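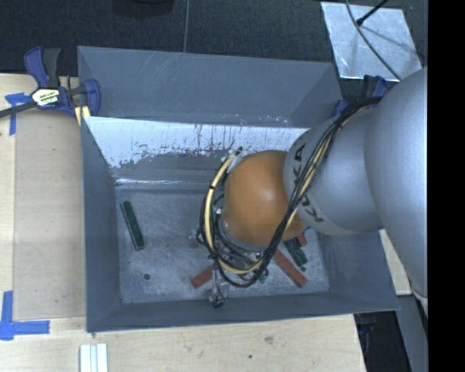
Nafula Lukumay
List member, stores and fabrication, Lomside

2021-06-12
Re: [bins-and-racking] Worn inner walls on sloped-side bins, reline or leave?

Kheri, replies below your text. I have trimmed the parts about racking.

Kheri Okoth wrote:
> We have 7 deep metal bins with sloped sides, all holding
> rectangular blocks in mixed colours. The inner walls are
> marking badly. Kashindye wants to send the lot out for
> recoating, at 2210 for the batch including cartage. Before I
> sign for that I would like to know:
> 1. Is wall wear worth treating if the floor is sound?
> 2. Does anyone plug the holes in the floor?
> 3. Are worn blocks the cause, or are they the result?

1. Wall wear. Ours is the same general type: grey sheet metal, sloping sides, flat floor, thin edges. The wear is uneven. The tall rear panel above the bin proper is still smooth blue-grey with a few faint diagonal scratches on the left half. The inner wall under it is in much worse condition. It has gone whitish and shiny at the top, with dark vertical drip marks, and there is a ragged band where it peels and changes to darker grey. The left side is plain dark grey and I would not spend anything on it.

I would therefore not treat a bin as one item. Grade each wall separately and get a price per wall. If your shop will only quote for whole bins, ask what a bolt-in liner sheet costs for the one bad side. We were quoted 241 for a single liner from Sevham, cut and folded, no fitting. For 7 bins with one bad wall each that comes to 1687, against your 2210, and you keep the bins on site. Fitting is extra in labour. If more than one wall per bin is gone, the recoating is cheaper.

Two cautions with liners. The top edge has to be folded over or sealed, or grit gets behind it. The bottom edge has to finish tight to the floor. A gap there will catch the end of a block, and then the liner lifts.

The drip marks I can't explain with any confidence. They could be in the finish or they could be staining. Wipe one with solvent on a rag before you order anything. If it comes off, you have a cleaning job on that part and the peeling is a separate matter. There are also small reddish and whitish specks along the low edge of our rear panel, toward the right. I have not tested those. If yours has them, scrape one and look at the metal underneath.

2. Holes. Leave them open unless you have a reason. There is a small round one with a lighter rim at the front left of our floor, and another small dark spot near the right end that I would want to probe before calling it a hole. Run a fingertip around the rim from inside. A raised burr should be filed flat. If you do plug, use something that sits flush, as a domed plug gives the blocks an edge to ride up on.

3. Blocks. I think both, but I can only offer what the floor suggests. It has cloudy whitish scuffs, heaviest toward the front and left, and the long blocks lie on it at all angles. The dark green one on the left has worn edges and a lighter brownish line down one side. The other green one has dark streaks. The longer red one has a small dark mark near its lower end. None of that proves which surface is marking which. Josphat Makokha suggested on this list last October that people put a few new blocks in with the old ones, mark them, and check the edges after a fixed period. I would do that before blaming the bin.

Also, please don't stand the blocks on end along the worn wall to save floor space. We tried it. They slid down the slope and left fresh scrapes at one height all the way along.

> Kimutai says Covorer sells a wax-type spray for sliding
> surfaces. Has anyone put it on a bin wall?

No experience with it. Ngân Lã may have, she asked about sprays in the racking thread. My concern would be residue on the blocks, if yours go on to be labelled or glued.

If you can post the thickness of your side sheet and the depth from edge to floor, I can check whether the Sevham fold pattern would suit. Please measure the depth at the rear wall and also at the front.

Nafula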